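Do we need a box inside a box?

I've been meaning to write about packaging for months, and what tipped me over was the returns pile at work in May. We had let it grow on the big white table by the plant, and it fell to me (again) to decide which cartons to keep, which to flatten and which to argue about. I like a decent cardboard box. I'm less sure I like what the people who sell them say about them.

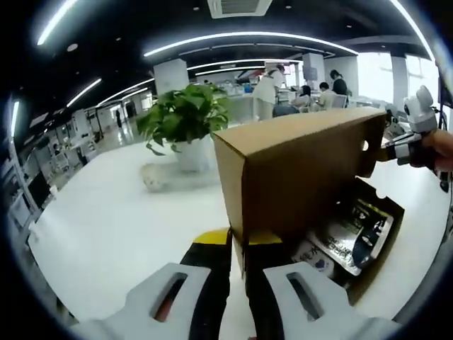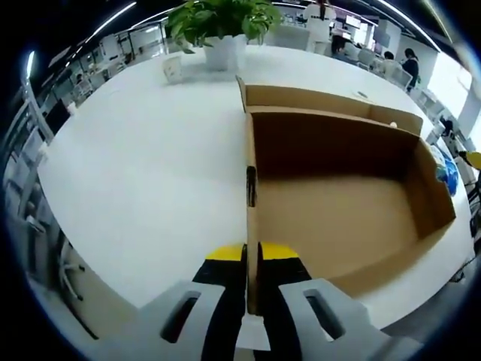
Plain brown board in both, and a white table, and the same question either way: keep it or fold it?

Leidy Montoya left a remark under my last post that I've been chewing on since. She wrote that I was being unfair, that a box costs next to nothing to keep, and that the one time you need the original and haven't got it, you'll pay more for a replacement than the shelf space was ever worth. She keeps every one. She flattens them and slides them behind a wardrobe, and says she has used plenty of them again.

I'm not convinced. Plenty is a word people use when they haven't looked behind the wardrobe lately. I kept boxes for years on the same reasoning and when we moved house I carried 12 of them, flat, from one loft to another. The kettle one had outlived the kettle. There was a box for a printer I'd given to Arnulfo Flores, who never asked for it and I suspect would have put it straight out with the recycling if I'd offered.

Then there's the claim about strength. The supplier we use, Zilow, prints a page of advice with each order, and it says their single-wall cartons can be reused "again and again". Can they? Mine go soft at the corners after the second trip. Once a fold has been bent back the wrong way it never sits square, and you end up running tape down it to make it behave, and then the tape takes the top layer off when you pull it away. I'd believe "twice, if you're careful". I would also like to know who tested it and what they put inside. Pillows, I should think.

We bought 608 of those cartons last year. I know because I had to find the invoice when Emiliano Salcedo wanted to switch to Karam, whose boxes are meant to be thicker. They may well be. I pressed one with my thumb and it felt like cardboard. He pressed it with his and said it was clearly better, so there you have the full extent of our research.

What I do now is dull. If a box belongs to something under guarantee, it stays until the guarantee runs out, with the month written on the bottom in marker. If it's a good plain one with sound corners and no labels to scrape off, it goes flat on the shelf, and when the shelf is full the oldest goes. Anything else gets folded the same day. Small boxes I'm stricter with, as they nest inside each other and before you know it you've got a family of them.

Inner trays are my weak spot. They look so useful! I've had one in a desk drawer for a good while, holding two pens and a rubber band, and the drawer was no untidier before it arrived.

Leidy has promised to measure the gap behind her wardrobe. If it's wider than my hand I'll say so next time, and she can tell me what she used the last one for.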